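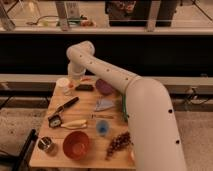
8/22/18
Posted by Marlina Simanjuntak, Manipulation Software
5 min read

Search the notebook Enter keywords Go

Subject: Flullow planner, reach-over motions on the cluttered table

Purpose. To determine why the planner reports no valid path for targets near the back edge of the table when the arm is already extended over the middle, and to decide whether the fault lies in the perception output or in the collision model. Krishnamoorthy Kulkarni raised the matter at the last review and asked that it be closed before the Lenine merge.

Configuration. Flullow at revision 2,411, with the Mohmand segmentation node running at its default rate. The fixed view was used for all perception. The joint speed limit was left at the reduced setting. No changes were made to the controller gains, and none should be made while this entry remains open.

Table contents were left mixed, as agreed. The gripper was held above the back-left area, over the white cup, with the small black object and the orange-red item close by. The bowl, the grapes and the blue cup remained toward the front. The upper link passes over a good part of the table in this posture, and it is this posture that produces the failures.

Observations.

The first set of requests asked for a vertical descent over the white cup. The planner rejected 27 of them. The log gives the same reason in each case: the start state is in collision. As the arm was standing clear of everything at the time, the start state was plainly being misjudged.

The occupancy map was saved and opened in the viewer. A column of occupied cells extended from the table surface up into the wrist. Rizal Wuisan traced it to the segmentation output, where the orange-red item near the tip of the gripper had been merged with the wrist housing into a single region. The self-filter removes points belonging to the arm, but it runs after the merge and keeps any region whose center falls outside the arm model. The whole region was therefore kept, including the part that was the robot.

A second and smaller fault was found in the same map. The green stalk is partly hidden behind the lower arm segment in the fixed view. The map fills the unseen volume behind the arm as occupied, which is the conservative choice and is documented as such. The filled volume was not cleared when the arm later moved away during the retreat test. It persisted for 8 update cycles. The expected value is one.

The thin brown stick in the middle of the table was detected only intermittently. This has no bearing on the planning failures and is recorded for the perception list.

Change under test. The self-filter was moved ahead of region merging, so that arm points are dropped before any grouping takes place. The padding on the wrist geometry was left alone. Iestyn Ruddock had proposed reducing it, and I have asked that this be held over. Two changes in one run would leave us unable to say which of them mattered.

Result. With the reordered filter, the same start posture was accepted and the descent over the cup was planned on every request. Planning time did not change in any way that I would report. The saved map no longer contains the column. The regression suite (2,719 recorded requests from the Stonley bench) was replayed overnight on the build machine. Three requests that had formerly passed now fail, all of them with the target close to the left edge of the table. I have not yet examined these. They may concern the black rail along that side, which was formerly absorbed into a larger region and is now treated as a separate obstacle. This is a supposition and should not be repeated as a finding.

The persistence fault is not affected by the change. It appears to originate in the map's decay logic. Irja Manninen has the relevant module and has been sent the saved maps together with the log.

Notes on procedure. The replay tool silently falls back to the previous map file when the named one is missing. Two runs were discarded for this reason. Until the tool is corrected, the file name printed at startup is to be checked against the run sheet and initialed.

The planning scene for the purple object at the back edge was entered by hand in the earlier tests, with a radius that now seems too large. It has been removed from the configuration. Targets beside the upper link should be planned from perception alone from this point forward.

Open items.

Left-edge failures: examine the three requests individually — M.S.
Map decay after arm retreat: I.M.
Wrist padding, to be tested separately once the above are settled: I.R.
Replay tool fallback: R.W.
Intermittent detection of thin objects: add to perception list, no owner yet.

The reordered filter is on a branch and has not been merged. K.K. to review. If the left-edge failures prove to be a true obstacle correctly reported, the suite's expected results will need amending, and that requires his signature as well as mine.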